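Notebook, bimanual cell — June, started 9:15 a.m.

Picking up from the last entry. Isauro swapped the leader handles back to the old springs and I agree they feel better. The new ones pushed back too hard near the end of the squeeze and everyone who tried them ended up closing the grippers in two steps. That shows in the recordings as a little shelf in the gripper trace, and the policy had started copying it. I threw out the last batch for that reason. Forty episodes gone.

Plan for the morning: zero both arms, check that leader and follower agree, then record the handover task again from scratch. Left arm picks, passes to the right arm, right arm places at the back. Same task name as before (handover_b) but with a new folder so we don't mix the spring settings.

Zeroing. Left arm was fine. Right arm wrist was off by 6 degrees against the leader, same direction as last time. I loosened the horn, reseated it, and ran the check again. It came back inside tolerance. If it drifts a third time I want to replace the horn and stop fiddling with the offset in the config file. Alvar has put his own offset in there once already and didn't comment it, so for anyone reading: the value in the Prostholm config is now zero for every joint and should stay that way. Fix the hardware.

Cable slack. With the left arm stretched toward the middle, the cable needs to go high over the wrist or it tugs when the wrist rolls. I moved the last clip back a little on the link. On the right side the low loop past the mounting plate is long, but shortening it limits the reach to the back, so I left it. 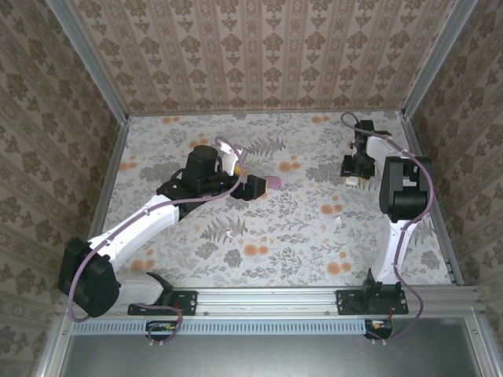
Lighting was left alone. I did think about changing the lining again, since we have two more patterns on the shelf, but one change at a time. The damask walls and the fern floor stay until handover_b is finished. The point of the busy prints is to keep the policy from leaning on a plain background, and we already have the plain set from the Manole runs to compare with.

First recordings, 10:40. Started with me on both leaders. My first few were slow and had a long pause before the pass, where I was looking for a line of sight to the left fingers. Deleted those. After that I settled on a routine:

Left arm goes out first and stops near the center.
Right arm waits back and to its own side until left has stopped.
Right comes in and closes.
Count one, then left opens.
Left backs away before right starts to move.

The last step matters more than I thought. When I let both arms move together after the release, the fingers brushed twice and one episode ended with a fault on the right wrist. Power cycle, rezero, lost 8 minutes.

Isauro took over after that and is quicker than me. His passes are smooth, but he rolls the right wrist the opposite way to mine on the approach. Either way works. We talked about whether to keep both in one set. He thinks variety is good; I think two different ways of doing the same step from the same start will average into something bad. Decided to tag episodes by operator and train on his alone first, then on everything.

Logging. Gumby (the recording script) is still dropping the first moment of joint data if you press the pedal while the arms are moving. Hold still, press, wait for the beep, then go. Alvar says he has a fix on a branch. Until it's merged, do it by the routine.

Also noticed that episodes longer than 460 frames get cut without a warning. The number is in the settings file and I don't know who picked it. None of today's good ones ran that long, but the slow ones at the start did, and I only found out when playback stopped halfway through the place. Raised it, and added a line printed to the terminal when the limit is hit.

Playback check. Ran two of Isauro's episodes back open loop, with the object set out by hand at the start mark. The first one completed. The second missed the pick by nearly a finger width. I suspect my placement on the mark and not the arm, but haven't proved it. Could use a better mark than a bit of tape. Brundel sells a small locating jig that might do, or we print one.

To do:
Locating jig or printed stop for the start position
Operator tag as a required field in Gumby
Spare horn for the right wrist
Ask Alvar about his branch
Finish handover_b with Isauro, then one session with Alvar on the leaders

Stopped for lunch with both arms powered and holding. Isauro continues at 1:30, same folder.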